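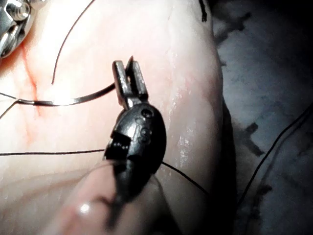

Thread last edited 16th April

Ukden Workshop Forum > General chat > Can a machine do my mending yet?

enda_egan
Right, my sister and I had this out over dinner and I want other opinions. She reckons robots will be doing all the boring stuff at home in a few years, mending included. I say look at what's involved. You've got a curved needle lying on something pink and slippery-looking, a dark thread looping up off it, and a pair of skinny jaws that have to pick the thing up at the right angle, pull through, and not snag the other thread lying lower down. And that's stitching with proper kit! My mending pile is socks. Socks move about. I still say no chance before I retire.

catriona_b
I'm with your sister, sorry Enda. If jaws that fine can get that close to a needle then a trouser hem shouldn't frighten anyone. People said the same about cutting cloth, and we've had a machine doing that at Sheehan for 7 years now. It never sulks either, which is more than I can say for the one who used to do it (me).

DarraghH
Cutting is flat though Catríona. Everything's flat and it stays where you put it. I'm on the shop floor with the Jedico line and the bit that still needs hands is always the floppy bit, feeding the corner in, turning the thing right side out, finding the end of the thread when it's gone under. We've got three of us doing just that all day long and I don't see anyone measuring us up for a replacement.

corina imhof
Can I be annoying and ask what counts as "doing" it? I had a Dumesora on trial in July, the folding one. It folded towels beautifully. It would not fold a fitted sheet, it just held it up like it was waiting for me to apologise. So does it do laundry? My husband says yes. I say I still did the laundry.

enda_egan
Corina that is exactly my argument and you've put it better than me. Here's the other one, have a look at the thread on the right.
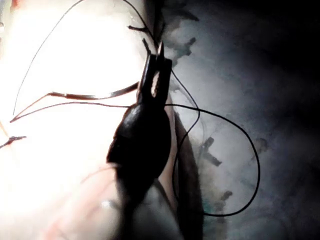

Loop out to the right of the jaws, row of finished stitches beside it.

catriona_b
Well there you go, a row of crosses with the ends trimmed! That's neater than my buttons. I'd have that in my sewing room tomorrow.

DarraghH
It's a lovely row, but you don't know from a still who or what put them in, or how long they took. Could be someone at the controls the whole way. And that loop is the bit I'd worry about, it crosses over itself and sits right beside one of the finished stitches. I've lost whole mornings to a loop like that.

T. Imai
Bit of both from me. I used to do repairs on industrial sewing heads, and the needle was never the hard part. Slack thread is. It goes where it likes, and a dark thread against a dark patch is hard enough for my eyes, never mind a camera. On the right of that second picture it's really dim towards the top, on the left it's so bright it's nearly bleached. A person just tilts their head or moves the lamp. But I wouldn't say "no chance", Enda. I'd say give it a tidy bench, one job, same light every time and it'll get there well before it can cope with your sock drawer.

enda_egan
Leave my sock drawer out of it Tsutomu. But OK, I'll come down from "no chance" to "not in my kitchen".

corina imhof
Has anyone got one that does the fitted sheets? Serious question, the trial people have rung me 3 times.

DarraghH
No. Roll it in a ball and shut the cupboard, same as the rest of us.

catriona_b
You do NOT roll them in a ball. Starting a new thread on this.

Contact the moderators | © Ukden Workshop Forum | Back to top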